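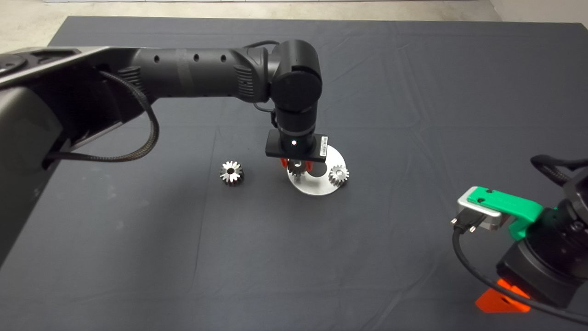

Home | Datasets | Parts index | Changelog | Contact

# Rosholm Gear Plate

Data card and README, release 2

## Summary

Rosholm Gear Plate covers one small assembly: steel-coloured spur gears placed on a round aluminum plate. The set holds 1000 recorded placements, of which 974 passed review. The other 26 are kept in a separate folder and are not listed in the main index.

The set is meant for work on part location, fit checking and the handling of shiny metal on a dark background. It was not put together for wear measurement, and nothing in it should be used to judge tooth quality.

## Parts

- Plate: round, flat, brushed aluminum, with a large hole near the middle. The brushed face reflects light unevenly and its brightness changes with viewing angle.
- Peg: short metal cylinder, polished, standing upright on the plate beside the hole.
- Gears: silver spur gears, supplied by Drusby. Part numbers are in `parts.csv`.
- Cloth: dark grey, laid over the full work surface.

The cloth is smoothed between sessions but not ironed. Creases and fold lines differ from one session to the next, and users who subtract a fixed background should expect leftover marks along them.

## Layout

Gears not in use are left at the rim of the plate or on the cloth beside it. Their positions are not fixed. A gear at the rim can be partly hidden, and in that case the label file gives the visible outline only.
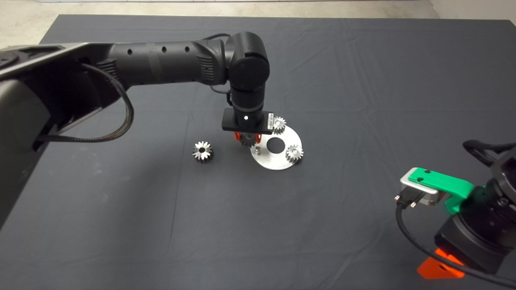 Gear held above the plate, peg to the left of the central hole, two more gears at the rim.

## Files

- `index.csv` – one row per placement
- `outlines/` – part outlines, one file per still
- `sessions/` – stills grouped by session, 40 sessions in all
- `rejected/` – placements that failed review
- `parts.csv` – part list and drawing references

## Labels

Outlines were drawn by Jae-in Song and Lamai Khamphan. Reece Bramwell checked 20 placements from each session against the drawings and settled any differences. Tooth edges are drawn as a single circle at the tips; individual teeth are not traced.

## Known problems

- Glare on the plate sometimes hides the edge of the central hole. Affected rows have `glare = 1`.
- Peg outlines from the April sessions include the reflection at the base. These will be redrawn in the next release.
- Gear and plate are close in colour, and simple thresholding does not separate them well.

## Contact

Send corrections to Surachet Khamphan with the session number and row number.

Last updated: 22 August 2020

© Rosholm | Contact | Back to top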